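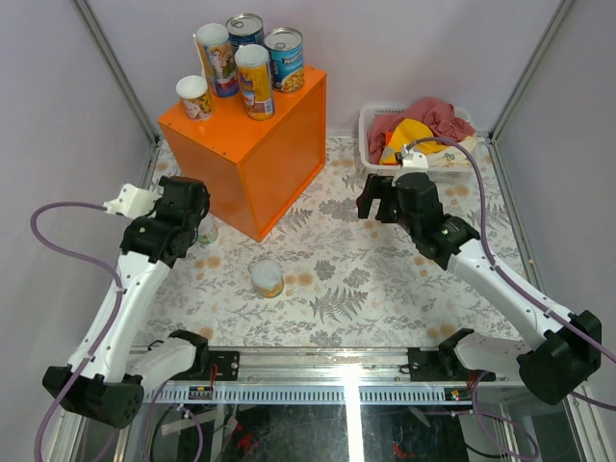 Figure 6.1 A two-arm cell with food containers on and in front of an orange box. A basket of cloth stands at the back right.

Chapter 6
Showing the Task

In Chapter 5 we wrote motions as lists of joint angles. That works when the parts are always in the same place. It works badly when a can may stand anywhere on a mat, or when the thing to be picked up is a piece of cloth that never lies the same way twice. For jobs like these it is often easier to show the robot what to do.

A showing of this kind is called a demonstration. The robot's joint positions, the gripper openings and the camera views are all recorded while a person carries out the task through the robot. The record can be played back as it is, or many records can be used together to train a control policy (Chapter 8).

There are two common ways to give a demonstration. In hand guiding, the operator takes hold of the arm and moves it. The motors are set so that they carry the weight of the arm but do not resist the push. In remote control, the operator stands away from the arm and moves a second device, and the arm follows. Hand guiding needs little equipment, but the operator's own hands and sleeves may get into the camera view. With two arms it is also tiring, and fine finger motions are hard to make. Remote control leaves the view clear and lets one person run both arms, at the price of a weaker sense of touch.

Our running case in this chapter is the Kasorel sorting study, carried out at Pallenport by Zoltán Gulyás and Nigel Catterall. The operators worked by remote control. They recorded 2,496 demonstrations of short handling tasks and kept 2,245 of them after review. Catterall set the review rules before any recording began — a point we return to in Section 6.4. Each new operator made 40 practice runs, and none of these were counted.

A cell like the one in Figure 6.1 raises most of the questions we need. Which arm should reach for a can that both could reach? How should an operator approach a short can standing close to the side of a box? Where does one demonstration end and the next begin? Two operators will answer these differently unless they are told, and a policy trained on mixed answers tends to hesitate between them.

6.1 What Gets Recorded

A demonstration is stored as a series of time steps. At each step the recorder saves the measured position of every joint and the position the operator asked for. The two are seldom equal. A moving arm lags behind its command, and a gripper closed on a can stops at the can's surface even though the command says to close further. The difference carries information about contact, so both values should be kept.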